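Removing mineral haze from a speckled countertop

Posted in Household Surfaces

Drahomíra Matoušek
Our residents' association maintains a shared kitchen of 107 square feet. Since April a dull white haze has formed on the countertop nearest the sink. Washing with dish soap has no lasting effect. The supplier, Silness, is no longer trading, and we hold no record of the material. Please advise on a safe method of removal and state whether resealing is required.

Peko
Vinegar. Works on everything.

Verkovham Surface Care
We would advise against the use of vinegar until the material has been identified. Acid may permanently etch marble and other stones that contain lime. Place a few drops of water on a clean, inconspicuous area and wait 15 minutes. If the spot darkens, the surface is absorbing water, and a sealer may be appropriate. Engineered stone does not ordinarily require sealing. For the haze itself, begin with a pH-neutral stone cleaner and a soft cloth, then rinse and dry thoroughly.

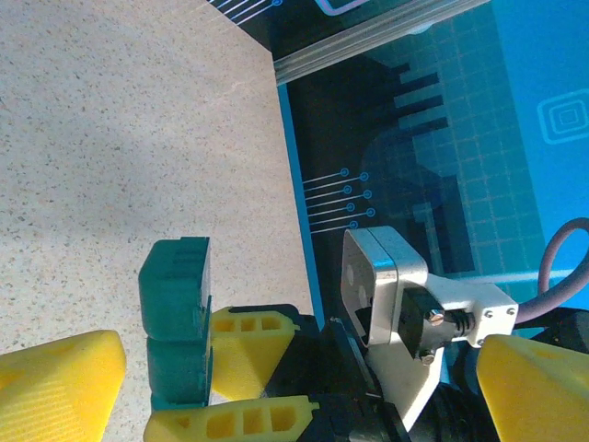
Hard water deposits are difficult to see on light material, and residents frequently report them only once the shine has gone. On a pale cream top with small gray and brown flecks, such as this one, inspect the surface from a low angle with a lamp placed to one side. Mats should be lifted and the area beneath them dried at the end of each day. Abrasive pads are not recommended on any polished finish.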